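25 January 2023

38 degrees by lunch and I have had the best day! I know, I know, who clears out a back room in that heat, but it's the one with the tiles, and if you sit on the floor with the blinds down and a wet face washer round your neck it's the coolest spot in the house. I was in there by seven with a cuppa and my old shorts on and I didn't come out properly until Asabe rang at four.

The plan was only ever the bookcase. Then I pulled the bookcase out to get behind it, and once it was out I could see how much better the room looked without it on that wall, so the desk had to shift as well, and you can't shift the desk until you've emptied the drawers. By morning tea I had everything on the floor and was feeling completely thrilled with myself. I love that stage. Everyone else hates it. Aminu put his head round the door, said "Right" and took himself off to the pool with the esky.

Treasures first. The good scissors! They were down the back of the second drawer, wrapped in a tea towel, and I have been cutting dress fabric with kitchen scissors since September like an animal. Also my recipe for the lime pickle in Teresa's handwriting, with a splodge on the corner, and the little brass bell from the old front door, and a 1000-piece jigsaw of a lighthouse that I'd have sworn I gave to the school fete. I shook the box and it sounds like a full set. Chibuzor can come and do the sky, she's the only person I know who starts with the sky.

And letters. I had a whole folder from when Ikechukwu was working up north, almost 25 years ago now, all on that thin blue paper, and of course I sat down and read every one of them. He wrote a page and a half about a dog that slept under the servo air hose. I'd forgotten how funny he was on paper. I rang him to read him the dog bit and he had no memory of it at all, not the dog or the servo, but he laughed so much he had to put the phone down and get a drink of water. He wants copies. I'm going to do better than copies, I'm going to put them in an album with the photos from the same trip, if I can find the photos. (They're in the shed. Everything I can't find is in the shed.)

Lunch was cold chook and a tomato eaten over the sink, and then I got stuck into the odds and ends, which for me is the really good part. I'd kept an ice cream tub for screws and hooks, a shoebox for cords, and one big bag for plain rubbish. The cords are a disgrace. I tried to match every charger to the thing it charges and found a home for the camera one and the old shaver one and then lost heart, so the rest are going to the e-waste place when Aminu does his next run. The screws were much more fun. I found the missing feet for the bookshelf, which means it won't need the folded-up beer coaster any more.

Then there was the bits-of-who-knows-what pile. I'm ruthless about it these days — if I can't say what it is in one breath, it gets till the end of the week and then it's out. Best of the lot, and still without a name, is the grey piece with the bumpy rim and the long handle bit.

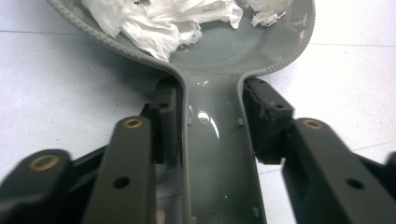 Smooth, shiny, and I can't for the life of me say what it's from.

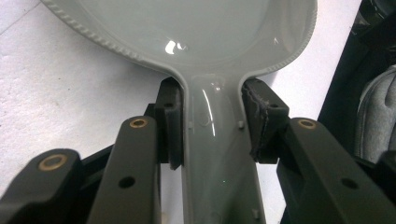
I had a proper go at the windows after that, with vinegar and newspaper like Mum did, and the difference is ridiculous. The lemon tree looks as if it's moved two metres closer. I'd decided the desk was going under there, and I wasn't going to wait for Aminu, so I folded two towels under the legs and pushed it across on my own, and it went like a dream! It fits with a hand's width to spare at either end. The lamp reaches. The drawers open all the way without hitting the door, and I've put up with them hitting the door for so long that I keep opening them just for the pleasure of it.

Asabe wants to bring her sewing over and have a regular afternoon in here, her at the table and me at the desk, and I said yes before she'd finished asking. She's got a quilt top that's been waiting for its border and I've got a green linen dress cut out with no sleeves. I told her about the scissors. She was very happy for me.

Still to do: curtains down for a wash, top shelf of the wardrobe, find out whether the op shop takes picture frames without glass. I've got a bag of books by the front door as well, only the ones I know I won't open again, though I've already been back and rescued two. The bookcase is on the other wall now and looks as though it was built for it. I've left the bottom shelf clear for the letters album, and put the brass bell on top, where the cat has already had it off once.

The cool change is meant to come through tonight. The louvres are open and I can hear Aminu hosing his feet at the back step. My knees are wrecked and my hands smell of vinegar. Salad for tea, and then I'm going back in there to sit at my desk for a bit with the fan on.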